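Home | Ask | Topics | Members | Log in

Topics > Home & Garage > Storage

Best way to sort a giant inherited button and bead stash?

Zoia Moroz
Nov 8, 2019

Hi all! So my great-aunt passed her whole sewing room on to me (she ran a little alterations shop in Bamham for years) and I'm drowning in buttons. I did a count of just the shirt buttons one rainy weekend and got 2,392, and that was before I opened the cookie tins. There are beads mixed in too, plus hooks, snaps, and a bunch of those tiny rubbery things that I think come off garter belts?

I started sorting by color and then realized I never look for buttons by color, I look for them by size. Now I have half of one system and half of another all over my dining table, and my sister is coming for Thanksgiving. Would you start over? And is there any quick way to split sizes without measuring every single one? I don't want to spend a lot on fancy cabinets.

Nazar Ostapchuk

Start over, sorry! I did the same thing with my mom's collection and kept trying to rescue the color piles, and it cost me two extra weekends. Dump it all back together and do a rough pass first. Buttons with holes, buttons with shanks, metal bits, beads. Don't look at size at all on that pass or you'll slow way down (I put a ball game on and just went).

For size, get a couple of kitchen colanders with different holes and shake the flat buttons through. It's not perfect, the thin ones go through sideways, but it gets you most of the way there. Anything that comes in a set of five or more I string on a piece of thread so it stays together. Singles go in a jar and I've made my peace with the jar.

Oh, and check the tins for rust before you put anything back in them.

Mortimer Halvorsen

just weigh them. 1,000 buttons takes no time on a postal scale

Roksolana Derkach

Weighing tells you how many you have, but she wants to find them again, Mortimer :)

I agree with Nazar on the rough pass, but I'd do it into big open bins and leave the little boxes for later. With little boxes I get fussy and start making a category for every odd button. I use 2 bins on my left and 2 on my right with a clear spot in front of me, and when one gets too full that's the one I split up next. Mine are old Gretix ones from the hardware store on Worley Street, but any shallow plastic bin is fine as long as you can get your whole hand in. Pull out the shell and glass buttons as you go, they chip if they rattle around with the metal ones.

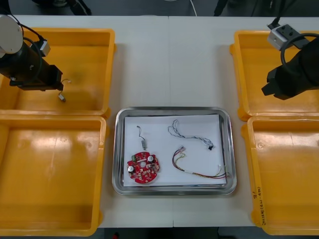 Related items

Getting the musty smell out of old fabric
Can I wash vintage buttons in the sink?
Labels that stay stuck on plastic drawers
What to do with a single knitting needle
Cheap shelves for a narrow closet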